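Kokness sim grasp set - README

Wrist camera view from the sim, fingers over the patterned tile floor.

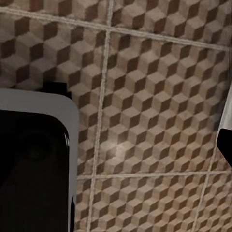 How many episodes do I need to download before training is worth it?
Start with the small split, 50 episodes. It is enough to check your loader and overfit a tiny policy. For anything you want to report, take the full train split, 3,000 episodes.

What this is

Simulated pick and place demos for a two finger gripper, teleoperated, recorded at Jelano. Used for training the Hinder policies. Release dated May 27, 2022. Older copies on the Lauritsen share are out of date, please delete them.

3,580 episodes total. 3,000 train, 580 held out. The 50 episode small split is a subset of train, so don't add it on top.

Who

Bergþóra Overgaard - sim scenes, rendering
Ívar Norðdahl - teleop, most of the demos
Hjalti Riis - teleop, labels
Oddur Eskildsen - export scripts, this file
Baldur Hviid - held out split, ask him before you touch it

Layout

train/ one folder per episode
heldout/ same
small/ list of episode ids, no data in there
scenes/ scene configs, one per floor and light setup
tools/ loader, replay, checker

Inside an episode folder:

wrist - frames from the wrist camera
side - frames from the fixed camera
state - joint positions, finger opening, gripper pose
action - what the operator commanded, same clock as state
meta - scene id, operator initials, object id, instruction, outcome

State and action are on the same clock. The cameras are not. Use the timestamps, don't match by index. The loader does it for you if you leave align on (default). If you write your own loader, read the align function first, it is short.

Actions

Delta pose of the gripper in the gripper's own frame, plus a finger command from 0 to 1. 0 is closed, 1 is fully open. The old version had this flipped. If your policy opens its fingers on top of the object and then wanders off, you are mixing versions.

Rotations are axis angle, radians. Translations in meters.

Floors

Floor texture is randomized per episode, picked when the scene loads. Plain, wood, stone, and a group of strongly patterned tiles like the tumbling block one with the cubes in tan and dark brown. The patterned group is there on purpose. Early Hinder policies trained on plain floors only did badly once the background got busy, they would reach for the pattern. Grout line direction and tile scale also vary. Shadows are on in every scene.

Don't filter out the patterned floors because the curves look nicer without them. We tried. Held out numbers got worse.

Empty approaches

Some episodes have no object to pick. Operator moves to the floor, opens, closes, backs off. Outcome is set to "none" and the instruction is an empty string. They are for the idle and recover behavior. The sampler skips them unless you pass keep_none. If your episode count comes out lower than you expected this is why.

Labels

Outcome is one of success, fail, none. Set by the operator right after the episode, then checked by a second person for 2,277 episodes. The meta field "checked" tells you which. All of heldout is checked. Unchecked train labels are mostly fine but treat a fail with care - Ívar marked a slow success as fail for a while, before we agreed what success means. What we agreed: object lifted off the floor, moved to the target, released, fingers clear. Time does not matter.

Instructions are typed by hand. Spelling is not fixed. "pick up teh block" stays as it is.

Collecting more

If you are adding demos, same rules as before:

1. Pull the latest scene configs. Do not edit them localy.
2. Reset the arm to home before you start recording, not after.
3. One attempt per episode. If you miss, let it finish as a fail and start a new one.
4. Don't pause in the middle. Long still stretches teach the policy to stand still.
5. Vary your approach. Come in from different sides, not always straight down.
6. Fill in the outcome right away.
7. Run the checker before upload.

Fails are wanted. Please don't delete them to make your session look good.

The checker looks for missing frames, jumps in the state, clock drift, and an empty outcome. It does not look at the pictures. Replay a few episodes yourself.

Known problems

- Finger pads are glossy and pick up a reflection under some lights. Real ones are matte. Fix planned for the August version.
- Fingers go slightly into the floor on hard contact in a few scenes. Contact settings, Bergþóra is on it.
- Side camera drops the first frame sometimes. Loader pads it with a copy.
- Object ids were renumbered once. Ids in the Lauritsen copy do not match these.
- No depth. It was recorded but the export was broken, so it's left out. Will come back if somebody needs it.

Not good for

Anything with soft objects. Anything with two arms. Force control - there is a contact flag in state but no real force values. Transfer to the real arm works only after some fine tuning on real demos, and those are not in this set.

Changes

Finger command flipped, now 1 is open
Held out split frozen
Patterned floors added
Operator names replaced with initials in meta

Questions about the export go to Oddur, scenes to Bergþóra. Put the episode id in your message, otherwise we can't find anyhting.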